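CLISTBRIDGE, October

**Fomby Surfaces Puts a Plain Gray Countertop on Sale, and Means It**

Fomby Surfaces, maker of kitchen and workroom tops, has added a color to its Edel line. The color is gray. It joins the existing gray, which was darker and which several customers described as "a bit much."

The new top is called Edel Pale. It has no flecks, no veining and no river of gold running through the middle. Fomby spent two years getting it to look as if very little had happened to it, and the company is pleased to report that very little has.

Edel Pale grew out of a survey of 2,654 Fomby customers, who were asked what they wanted from a counter. The most popular answer, from 1,053 of them, was "somewhere to put things." A smaller group asked for marble. They have been sent the other catalog.

"We had a version with a pattern," said Jaiswal, who runs the design room at Fomby. "It was a good pattern. Everyone who saw it tried to wipe it off."

The top comes in straight runs and in corner pieces, with square or eased edges. Sinks and stovetops can be cut in at the Clistbridge shop. Fomby asks buyers to measure the wall twice and to send in the second number. 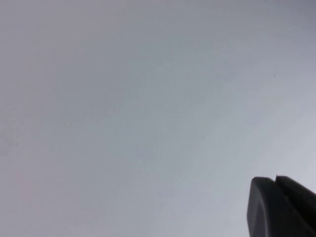
Pale gray does have habits a buyer should know about. It changes with the light, and a top that seems almost white toward one side can look bluish in a far corner. It also keeps no secrets: one tiny dark speck on a broad light surface will draw the eye from across the kitchen, and the cook will go over to see whether it's dust. Fomby sells a cloth.

The first 300 orders placed through the Clistbridge showroom will include the cloth at no charge. It is also gray.

Samples of Edel Pale can be picked up at the front desk. Please write the name on the back, as they are hard to tell from the desk.

**Press contact:** Fomby Surfaces, showroom office, Clistbridge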